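Looking After the Props Table: Tips for Small Theatre Companies

If you've ever run backstage for an amateur play, you'll know that most of the work happens at the kitchen sink. I've been minding props for the Ustow Players since our old hall had a leaking roof, and I still pick up something new every season, usually the hard way!

Start with the table itself. Cover it in brown paper, tape the edges down well, and draw a box for each prop in thick marker, with the act and scene written inside. Our last show had 81 props (a farce, naturally) and the paper saved my sanity. Soledad Benítez, our stage manager, checks it at interval and again once the audience has gone home.

For letters and documents, soak ordinary paper in cold black tea for 60 minutes, then dry it flat on an old tea towel. Make plenty of spares. An actor who has to tear up a letter every night will go through them faster than you'd believe, and there's always one torn in rehearsal for the sheer fun of it.

Drinks are a favourite subject of mine. Weak tea does for whisky, and a little apple juice in water makes a decent white wine under warm lights. Avoid anything fizzy if the actor has a long speech coming. Frosted cups are very forgiving, as the audience can't tell how full they are, so you can pour half of what the script calls for and spare yourself the mopping.

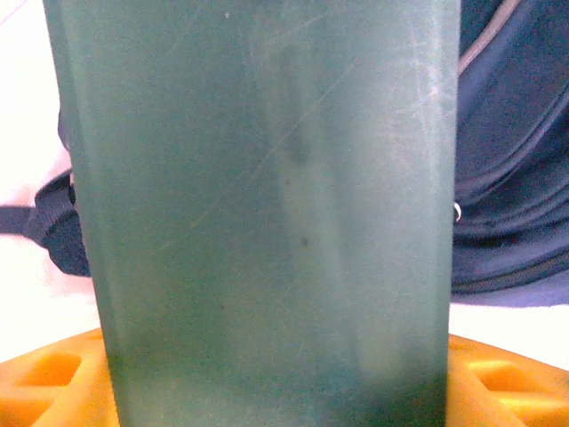

A frosted green cup, scratches and all.

Wash every cup and plate the same night, in hot soapy water, and let them air dry on a rack. I know everyone wants to get to the pub. Put them away in a lidded tub with the name of the show on the end, and keep food props in a separate tub altogether.

Fabric flowers come up nicely with a soft paintbrush and a hair dryer on the cool setting. For shiny trays that throw light into people's eyes, Crescencio Ortuño on our lighting desk taught me to rub on a thin film of bar soap, which wipes off with a damp cloth afterwards.

Our big sort-out is in January, when the hall is free and the kettle is always on.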